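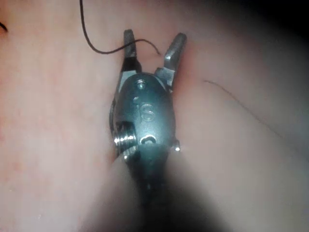
4 min read

Shiuli Kanagaratnam keeps her thread in an old cookie tin, and if you give her half a chance (I gave her a whole afternoon in July) she will take out every piece and tell you what it's good for. She teaches suturing in the skills room at Masdale, and she has the patience of somebody who has watched a great many knots slip.

People come in wanting to talk about the big moments of surgery. Shiuli would much sooner talk about the groove between two folds of tissue, and how lightly a pair of metal jaws ought to rest there before they open. Soft pink tissue bruises, she says, and a heavy hand shows up later.

Then there's the loop, which is her favorite part.
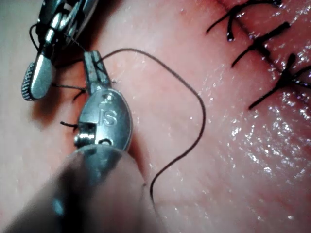 Dark brown thread held in the jaws, with the loop lying over the tissue.

"Leave yourself a nice wide curve," she told me, drawing one in the air with her teaspoon. Her old teacher, Parveen Majumder, had her tie 100 knots before lunch and then asked to see the tails. Too long and they get in your way; too short and the whole thing can come undone. Shiuli was 19 knots in before one of them passed.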